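The proofs of *The Cester Light* came back in January, and Suryani Sopacua did not believe a word of them.

She had written the book, all 1,610 lines of it, so she was in a position to know. Pilkington, her publisher, had sent three pages of praise to go on the back. One critic called it a poem for our time. Suryani read that twice, looking for the catch.

"Who is this person?" she said into the phone.

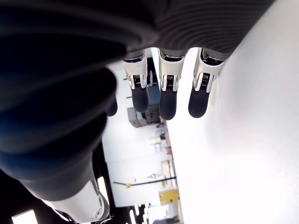 He reviewed for the Plendton paper, Pilkington told her, and he had been very moved, and couldn't she just be pleased?

"Moved by which part?"

There was some shuffling on the line. The part about the sea, maybe.

"There's no sea in it."

She hung up and went back to the proofs. The cover was a lighthouse, which at least had a light on it, though the poem was about a gas station sign outside Pimodthorpe that her father used to drive home by. She had explained this in over two emails. Somebody had answered both with a thumbs-up.

By four she had worked herself into calling again. She wanted the lighthouse gone, the quote gone, and the word "luminous" taken out of everything. 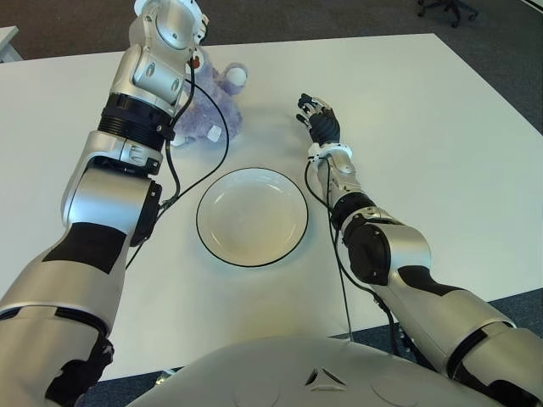 Fine, but had she thought about what would be left, Pilkington asked, and did she know that the stores had already ordered 1,170 copies with that lighthouse on the front?

Suryani did not trust that number either. Her last book had sold to her aunts.

"Ordered," she said. "Or said they might?"

"Ordered. I have it in writing."

"Send me the writing."
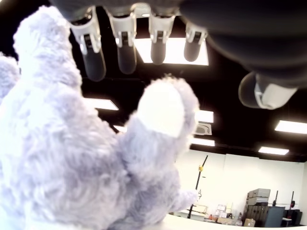 It arrived before supper. She put on her glasses and went down the list, store by store, expecting to find the same one entered twice under different spellings. Cester wanted a boxful. Plendton wanted more than Cester, and she had once been asked to leave a reading in Plendton. She checked the addition on the back of an envelope. It was right, so she did it again from the bottom up.

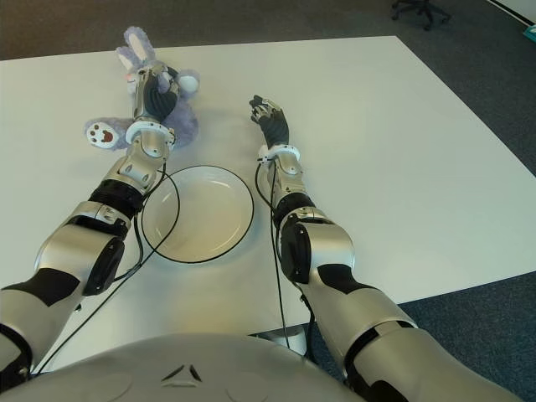

Then she opened the proofs to the last page, where the car comes over the hill and the sign is still on. She had always thought that ending was a little soft. She changed a comma to a period, looked at it for a while, and changed it back.

The phone rang. She let it go four times.

"Keep the lighthouse," she said. "But he has to read it again, the man with the sea."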